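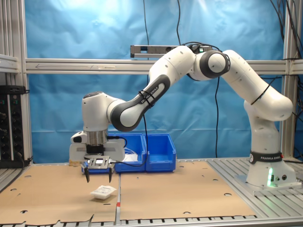

Sorting small supplies: questions we are often asked

Which bins should I use for small packets and loose items?
Use open-fronted plastic bins. You can see what is inside without lifting anything down, and a hand goes in and out easily. Most people who write to us at Ilturstead already own a few and want to know how to set them out. Three is a good number to start with on an ordinary workbench. Blue is the usual colour, though it makes no difference to how they work.

Where on the bench should they go?
At the back, side by side, with the open fronts facing you. The space in front is then free for whatever you are sorting. If you place the bins at the sides you will knock them with your elbows.

Do I need to cover the bench?
It is not essential. Flat sheets of cardboard do the job well and cost nothing if you save them from deliveries. Small packets with a crumpled wrapper are easier to pick up from cardboard than from a shiny worktop. Change the sheets when they get marked or start to curl. Inese Kazlauskienė, who looks after our supplies room, changes hers every January and whenever something has been spilled.

How should I decide what goes in which bin?
Go by shape and by how you pick the thing up. Flat packets go in one bin, long items in another, and anything soft or bundled in the third. Sorting by supplier sounds sensible but does not last, as the Cumar and Krawczyk packets are close to the same size and end up mixed.

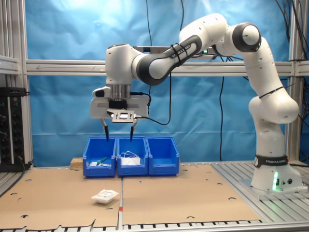
Can long, thin items share a bin with small ones?
Long items are the ones that cause most trouble in a short bin. They will not lie flat along the side, and smaller pieces slip underneath them and get forgotten. A syringe-like item lying diagonally, as in the left bin, takes up the room of several packets, and the small white pieces at the bottom are easy to miss. If you have a lot of long items, give them a bin of their own and lay them all the same way.

How full should a bin be?
Stop at the front lip. For thin packets we set a limit of 50 to a bin. A box of 700 should stay in the store cupboard and be brought out a bin at a time.

Should I label the bins?
Yes, on the front lip, in large letters. Use one or two words. Szymon Gajewski tried a numbered system with a printed key and went back to words after 2 weeks — people kept losing the key.

What about wrapped sterile items?
Keep them in their wrapping and check the date before you put them away. Older stock goes to the front. A packet with a torn or open seal should not go back in the bin.

How do I clean the bins?
Empty them, wash them in warm water with washing-up liquid and let them dry fully before refilling. Do not use scouring pads.

Are the Lusus dividers worth buying?
They are useful in the deeper bins. In a shallow bin they take up too much space — a folded strip of card will do.

Page last updated 14 December 2023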